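Search this site Go
Home Scores Teams Schedule Tickets

Drindcombe opens camp with a full gym and a new look on defense

Drindcombe basketball is back, and what a noisy first morning it was! The doors opened at 9 a.m., and well before the first whistle the lower bleachers were packed with kids in jerseys, parents holding coffee, and a few college students who had clearly come straight from bed.

The team has 22 players in camp this October, fighting for spots on a roster that lost both starting guards over the summer. One signed overseas and the other went back to school, so the backcourt is wide open. That's a worry on paper, but the pace in the opening scrimmage was terrific. The ball moved, the bench was loud, and two of the rookies were hitting threes from well beyond the line by the end of the morning.

The biggest change is on defense. Last season Drindcombe sat back in a zone and let other teams walk the ball up the floor. Now they want to press after every made basket, and they spent 40 straight minutes on it before anyone got a water break (there was some groaning, and then a lot of clapping when it was over).
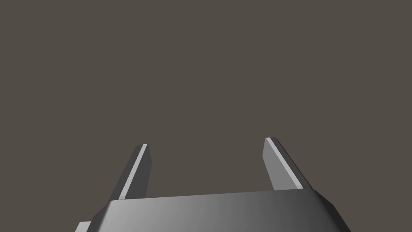

Žukauskas wrote in the comments that the press will win a few games early and then wear everybody out by January, unless the second unit gets real minutes. Plenty of fans seem to agree, and the depth at forward should help. Camp has five big men who can run, and the tallest of them beat a guard down the floor twice in the scrimmage, to huge cheers from the kids' section.

The team also showed off its new road uniforms, dark green with a cream stripe down the side. They look great, and the old lettering is back on the chest after years away. Fastell stays on as shirt sponsor for another season.

Next up is a preseason visit from Gredari, who knocked Drindcombe out in the spring playoffs on a last-second tip-in. Revenge might be a strong word for an exhibition game, but try telling that to the crowd! Tip-off is at 7 p.m., kids get in free with an adult, and the doors open an hour early for anyone who wants to watch warmups.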